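Snack drawer and pantry tips
Apr 29, 2020

1. Empty the big bag first
Multipacks take up more room than the snacks inside them. Tip everything out on the table and check the dates before anything goes away.

2. Use a low tray
A shallow one with open sides is best. Stand the packets up on their ends, oldest at the front. Foil packs lean when there are only one or two in the tray - they straighten up as it fills.

3. Check the outer bag
Clear plastic hides less than you'd think, but small packs still get left at the bottom. Look before you throw it out. 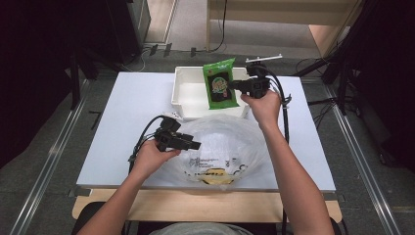

4. Wipe the tray in between
Crumbs collect in the corners. A damp cloth is enough, then dry it well.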